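Slow Hands, or How I Spent My Week Steering an Arm
23 November 2022
Filed under: teleoperation, simulation

I've been meaning to write this up for days, and then the kettle would boil or the laundry would finish, and you know how that goes. Anyway! I finally got the remote control setup working with Trestgate, my little simulated practice room, and I have spent far too many happy hours in it.

The idea is simple enough. I steer the arm myself, the computer saves every move I make, and later the robot tries to learn from what I did. So far I've recorded 82 demonstrations, all of them reaching for flat things: papers, cards, a photo. I thought flat would be easy (oh dear). A mug gives you something to aim for, but a card just lies there, and you have to come in low and patient without jabbing the surface under it.

My early tries were awful. I'd rush in, stop, wiggle, back out, and of course all that wiggling gets saved too, so the robot would happily learn to dither just like me. I threw out the worst ones and started over with one rule for myself, which was to decide on the approach before touching the controls. It helped more than any setting I changed.

The wrist view still makes me a bit seasick, I'll admit, with everything leaning over sideways whenever the hand turns. You do get used to it after an hour or two, and then you look up and your own desk seems crooked. I'm hoping to have 324 good runs by February, if my thumbs hold out.

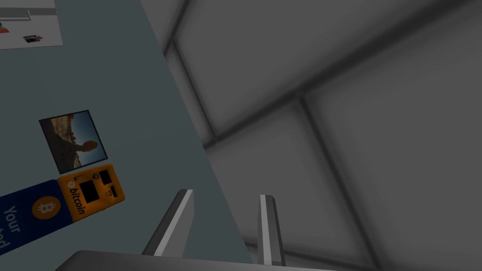 Wrist view in Trestgate, fingers open, with the orange bitcoin card over on the left.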